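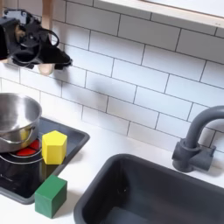
作業ノート　2021年4月23日　おままごとキッチン手入れ、一日目

今日からキッチンに取りかかった。貸出棚に出しているおもちゃの中でいちばん出番が多いのに、いちばん後回しにしてきたやつ。6月の入れ替えまでにもう一度きれいな状態で送り出したいので、気づいたことを順番に書いておきます。長いです。あとで読む自分とWichaiさん、ごめん。

まず全体の印象。白いタイルの壁、やっぱりいい！ 互い違いに積んだ長方形のタイルに細い濃い灰色の目地が入っていて、これがあるだけで一気に「台所」になる。前に扱っていたセットは背面がただの板で、子どもたちはそれでも遊んでくれたけれど、大人が見て「お、本格的」と足を止めるのはこっちの方だった。うっすら光沢があるので、照明の下だと白がきれいに出る。

その代わり、目地。これは手ごわい。色が濃いから汚れが目立たないと思って油断していたら、指でなぞるとちゃんとざらっとする。小麦粉粘土だと思う。誰だ、ここに塗り込んだのは（たぶん本人は壁塗りのつもりだった）。最初は濡らした布でがーっと拭いてみたんだけど、粘土が溶けて伸びて、かえって隣のタイルまで曇ってしまった。で、いったん乾かして、竹串の先をカッターで平らに削ったもので横目地だけこそげる方法に変えた。こっちの方がずっと早い。縦目地は短いので歯ブラシで足りる。

タイル拭きの手順、落ち着いたところを書いておく。
乾いた刷毛で上から下へ。
竹串で横目地。力は入れない。
歯ブラシで縦目地。
固く絞った布で一枚ずつ。
最後に乾拭き。これをさぼると跡が残る。

竹串は12本削って、使えたのは半分くらい。先がすぐ丸くなるので、次は割り箸で試してみたい。Chutimaさんは爪楊枝派で、「細い方が角に入るでしょ」と言うんだけど、私の手だと折れる。折れた先が目地に残るともっと面倒なので、私は串でいきます。

次、コンロ。黒いつやつやの浅い四角いトレー型で、縁が濃い灰色で少し立ち上がっていて、角は丸い。白いカウンターの上に置くだけのつくりなので、持ち上げて裏まで拭けるのがありがたい。ただ、黒い光沢面は指紋がとにかく目立つ！ 拭いて、戻して、よしと思って離れて見ると、戻したときの自分の指紋が縁のそばにべったり。これを三回やりました。三回目で観念して手袋をした。最初からすればよかった。

左下の角の近くに小さい白い文字が印刷されていて、これがもう薄い。読めないくらい小さいので実害はないけど、こすると消えそうな気がするから、ここだけは洗剤なしで軽く押さえるだけにした。アルコールは絶対に使わないこと。Wichaiさん、特にお願いします。前の電話機のシールの件、私はまだ覚えてます。

火の部分は、赤く光るところがやっぱり見せ場。黒い面に赤がぱっと浮いて、鍋の下に銀色の細い輪がのぞいているあの感じ、よくできていると思う。子どもの頃にこれがあったら一日じゅう離れなかったな。私が持っていたのは段ボールにクレヨンで渦巻きを描いたコンロで、あれはあれで大好きだったけれど。

銀の輪のまわりにも粉っぽい汚れがたまっていたので、綿棒で一周。綿棒は24本入りの小袋を開けて、結局ほとんど使ってしまった。補充を頼むこと。箱で買っていい気がする、100本入りのやつ。

鍋。これはステンレスで、おもちゃのコンロの上に載せると急に迫力が出る。ぴかぴかの外側にまわりの白や黄色が映り込んで、取っ手のあたりが黄色っぽく光って、これだけでちょっと写真映えする。口の縁は丸く巻いてあって、手を当てても引っかからない。取っ手は曲げた金属を鋲で留めてある形。ここの付け根に汚れが入り込みやすいので、鍋は外側をさっと拭くだけじゃなく、鋲のまわりを歯ブラシで必ずひと回りしておく。今日は右側の取っ手を念入りにやった。鋲のがたつきはなし。

磨きにはFinanoのクロスを使ってみた。うちの工房での評判は割れていて、Chutimaさんは「糸くずが出る」と言い、私は「出ないでしょ」と言い、今日やってみたら出ました。すみません。洗ってからもう一度試すつもりだけど、仕上げには今までどおり古い綿シャツの切れ端がいちばんいい。

あと、鍋に関して前から気になっていたこと。重さがあるので、落としたときにカウンターの白い面に傷がいかないか心配。遊びに来る子の年齢によっては木の鍋に替える手もあるけれど、金属のふちをスプーンで叩いたときの音がみんな大好きなんですよね……。音の楽しさをとるか、傷の心配をとるか。私は音に一票です。Derkportの児童室に貸したときも、戻ってきた感想カードに鍋の音のことばかり書いてあった。うるさいという感想も一枚だけあった。

棚。タイルの上についている明るい色の木の棚は、下側がすべすべしたベージュで、触った感じもいい。ここは上より下の面を見落としがち。大人は上から見るから気づかないけど、子どもの目の高さだと棚の裏がちょうど見える。しゃがんで見上げたら、案の定、小さな手の跡らしきものがありました。水拭きをして、そのあと乾いた布。木のところに水を残さないように、布はこれ以上絞れないというくらいまで絞る。

棚の上に何を並べるかで、お昼にちょっと揉めた（楽しい方の揉め方）。Wichaiさんは調味料の瓶をずらっと並べたい派。私は少なめにして、子どもが自分で並べる余地を残したい派。Chutimaさんは「どうせ全部床に落ちる」派。三人ともそれぞれ正しい。とりあえず瓶を少しと布巾を一枚で始めて、次の貸出先の様子を聞いてから増やすことにした。

カウンターの白い面は、コンロをどかしたら下に跡がうっすら四角く残っていた。日焼けか汚れか、ぱっと見では区別がつかない。メラミンスポンジはつやが消えるのが怖いので、目立たない端で試してから。今日は石けん水でできるところまでにした。少し薄くなった気もするし、目が慣れただけの気もする。明日の朝の光でもう一回見る。

かかった時間はだいたい100分、お茶の時間は入れずに。タイルだけでその半分以上を使っている。次からはタイルの日とコンロの日を分けた方が、腰のためにもいいと思います。

残り
・コンロ下の跡、朝の光で確認
・竹串の代わりに割り箸を削ってみる
・綿棒の補充
・Finanoのクロス、一度洗って再挑戦
・棚に置く瓶を選ぶ（Wichaiさん、少なめで！）
・Plorerに貸す小さい方のセット、部品袋の札がはがれかけているので貼り直し
・Nuchitから返ってきた布の野菜、洗って陰干し。にんじんの葉っぱの縫い目がほつれているので、針と緑の糸を出しておく

布の野菜はChutimaさんが持って帰って縫ってくれるとのこと。緑の糸は引き出しの二段目にあります。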